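Two Drinks and a Stool

Jun 26, 2022

I did stand-up again. I know what I said in April.
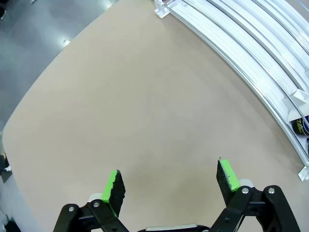

The night is called Flumum, it lives in the back of a bar called Wubshet, and the rules are that you get four minutes and the audience gets a drink ticket. Only one side of that arrangement seems happy with it. There were 17 people in the room when I got there and most of them had signed up to perform, so you could hear the rest of the list mouthing their own openers while you did yours.

Tsion Feyisa was hosting. She is very good at it, which is a problem if you're on right after her. She did a bit about her landlord and a shower curtain that got a proper roar, and then she read my name off her hand and got it nearly right.

I opened with the dentist material. If you were there in April you'll remember it as the part where the ice machine came on. I've cut it down since then (it used to have a cousin in it) and it got a laugh in the middle, from a man by the door, at a line I'd always thought of as the setup. So now I have to decide if the setup is the joke. I've been saying it out loud in the car all week with different pauses and it has stopped sounding like English.

The wedding bit died. Sosina Woldemariam told me afterward that it didn't die, it "just sort of sat down," and she said this kindly, while eating my fries. Her own set was three minutes on returning a couch and she never once looked at the floor. I looked at the floor so much that I can tell you there's a setlist taped down there from some band, and their second song is called "Gravel."

I also ran over. They flash a light at you when you have a minute left, and I saw it and thought, great, they've fixed the lighting.

Anyway, I got two laughs I'd planned and one I hadn't, and I'm told the one I hadn't was the biggest. Tsion says to come back and bring the dentist but leave the wedding at home. I've already started a new bit about my neighbor's leaf blower. It's currently nine minutes long and has no jokes in it, but I'm fond of the ending.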